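Putting the Ball Away: A Gripper Build at the Gitley Shared Workshop
Robotics elective, final report

When I signed up for this project in March I had a fairly grand idea of what I would have finished by the end of semester, and I should say at the start that the grand idea has shrunk a good deal. I wanted an arm that could tidy a whole workbench. What I have is an arm, a ball and a case, and a program I named Codton that is meant to bring the three of them together. I'm very fond of it all the same, and I learnt more from the small version than I would have from the big one (my supervisor did warn me!).

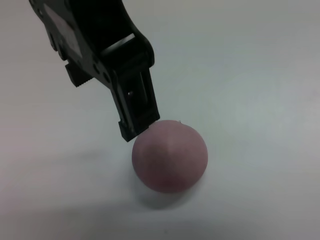 L. Mateos

Most of my trouble was with the approach. The arm comes down at a slant, so one finger tends to reach the table side of things well before the other, and if the wrist angle is even a little bit out, that finger lands on top of the ball with the other jaw still hanging in the air. A ball is an unforgiving thing to start with, as I found out. A block will sit there and let you bump it, but a ball wants to be met squarely from both sides, and a finger pressing on its shoulder is only going to send it off across the bench.

I tried two ways around this. The first was to slow the descent right down and let Codton check the wrist camera at every step. The second was to open the jaws wider and come in lower, which gave me more room for error but less room above the table. In the end I kept a bit of both. The training set came to 2,987 wrist camera images, of which I labelled 512 by hand over a great many cups of tea, and I set the closing speed to 27 on the controller's scale of 100. I'd have liked to go slower still, but the motor started to grumble.

The other half of the job is the case. I chose a black one because it was what the workshop had on the shelf, and I didn't think about the colour until I was well into the programming. The inside is so dark that the camera has very little to go on – it can pick out a pale ball well enough, but the walls and the floor of the case more or less melt into each other, and the gripper is black as well. I ended up teaching Codton to look for the rim, where it meets the white table, and to work out the rest from there.

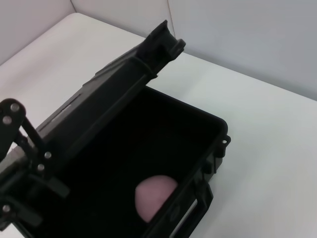
Does the lid have to be open before the program starts?
For now it does. Codton has no routine for working the latch, so I open the lid by hand and check that it stays up before I press start.

If I were to carry on next year, the lid is where I would begin. I'd also like to line the case with something light coloured, perhaps some felt offcuts, and see how much of my rim-finding code I could throw away. The finger pads could do with another look too. I pulled the wiring diagram together from my Sinell notebook and it is in the appendix, along with the settings file, for anyone at the workshop who wants to have a go.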